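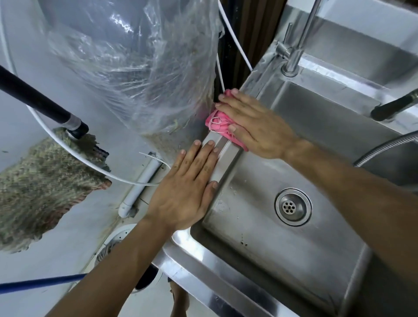 A pink cloth and a steel sink: wiping along the back ledge.

Walkers' hut above Skoneck cove to open its doors again in January

Anyone who has made the long walk down to Skoneck cove knows the feeling of coming back up again, with salt on your arms and sand in your socks, wishing very much for a chair and something warm. Well, there is good news for all of us who love that stretch of coast! The old Rarka hut, which sits on the last flat bit of ground before the path drops through the juniper to the water, will be taking guests again in January after two quiet seasons.

The new hosts are Manuela Farina and Percy Benavides, who met while leading hikes out of Mernita and have been talking about the hut ever since. There will be 11 beds in two rooms, a wood stove, and soup from noon until it runs out. A night costs 40 euros with breakfast, and walkers who only want to stop for coffee are just as welcome.

"People come for the beach, and so they should, but they rush it," Farina told us. "Sleep up here and you can be on the pebbles before the boats arrive, when the water is so clear you lose track of where it starts."

The path itself has had some care too. Halina Duda and her crew have put fresh paint marks on the lower section, where the old ones had faded and more than a few visitors ended up in the wrong gully. Allow up to 50 minutes from the hut to the cove, and a good deal longer for the climb back — it is steep, there is little shade, and there is no spring along the way, so fill your bottles before you leave.

The shuttle from Mernita will stop at the trailhead every Saturday at 8:30 a.m., with the return bus leaving at 5 p.m. Beds can be booked by phone or at the Adamczyk bakery on the harbor, where Ravindran Venkataraman keeps the list behind the counter and will happily sell you a loaf for the road.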